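Walking Notes from Illuvby
22 March 2023

Hello again, walkers! The mud is finally letting go of our boots, and I have been out on the Uvila loop twice since I last wrote. The first time I turned back at the footbridge, which was underwater. The second time I got all the way around with only one wet sock, so I'm calling the season open.

A lot of you have asked about the June walk, and I promise I'm getting to it. First I want to go back to blisters, though, because my bit about socks in the last issue got more mail than anything I've ever written (more than the dog issue, even). I said then that I wear one pair of plain wool socks and change them at lunch. I stand by the lunch change. It feels like a vacation for your feet, and it gives you an excuse to sit down longer than everybody else.

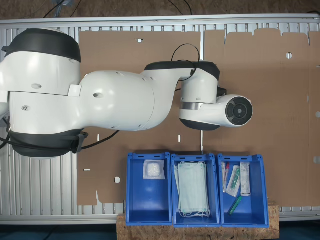

Olanrewaju Ibrahim wrote back that one pair is asking for trouble, and that a thin liner sock under a thicker one has kept his heels in one piece for years, even on the long downhill into Uvila. He also thinks I lace my boots too loose. "If your toes hit the front on the way down, no sock in the world will save you," he says.

Well, I tried it. I dug out some liners I got for a birthday and never wore, laced up the way he told me to, and went down that hill like a much younger person. I didn't get a hot spot anywhere. So I owe him a coffee, and those of you who wrote in to agree with me may want to think it over.

The other thing that came up in your letters was rain. It rained on us for most of last year's long walk, and I know a few of you went home with soggy sandwiches and soggier maps. I've gone back to the old trick of lining the inside of my pack with a big plastic bag and rolling the top down tight. The covers that go over the outside are fine until the wind gets under them — mine is somewhere in a field near Shukla. 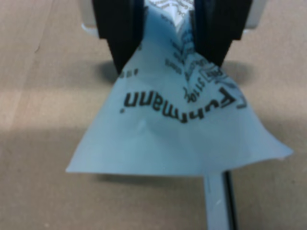 If you do use a liner, put your lunch and your rain jacket outside it, right at the top. Otherwise you'll be standing in a downpour with everything you own spread out on a wet wall while you look for your sleeves. Ask me how I know! Maps go in a zip bag in your pocket. Phones too, and please charge them the night before.

As for food, the snack table is back at the halfway stop. Last time we had a mountain of banana bread and hardly anything salty, so bring pretzels or cheese or nuts if you were going to bake. If you were going to bake the ginger thing, bake the ginger thing. You know who you are. Put your name on the bottom of your dish or it will live in my kitchen forever with the others.
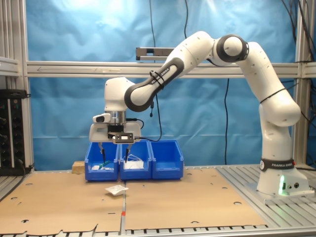
The June Walk

We're going from Illuvby to Shukla this year, over the ridge and down through the orchards. It's eight miles, with 353 feet of climbing, and nearly all of the climbing comes in the first stretch, when we're fresh and still talking. After that it's level along the top, then a long easy slope with two stiles. Dogs will need lifting over the second one.

The Jollent bus will bring us back from the stop outside the Shukla bakery. I can save seats for 20 people and no more, so write to me soon if you want one. If you'd rather have a car waiting at the far end, there's space by the ball field, but it fills up early when there's a game.

We go at a talking pace. New people tend to worry about this, and I wish they wouldn't. I stop for birds, gates, views and anybody's shoelaces. 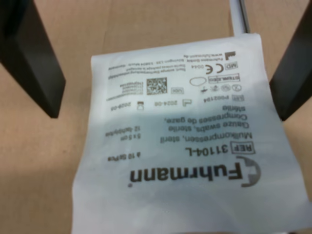
Please look through your own first aid kit before June, even if you never open it from one year to the next. Mine had a melted cough drop, a button and a roll of tape that wouldn't stick to anything. I've started over with fresh tape, blister pads, tweezers and a paper pouch of sterile gauze swabs, which slides in flat beside the map and weighs next to nothing. Check the pouch for tears when you repack, and read the date on everything else while you're at it. Scissors are handy, but a small pair will do.

I'll bring the big kit as well, and Olanrewaju has offered to walk at the back with the spare water. Send me your bus requests, your sock opinions and your shoe sizes if you want to try on the boots my sister left here. They're an eight, barely worn, very purple.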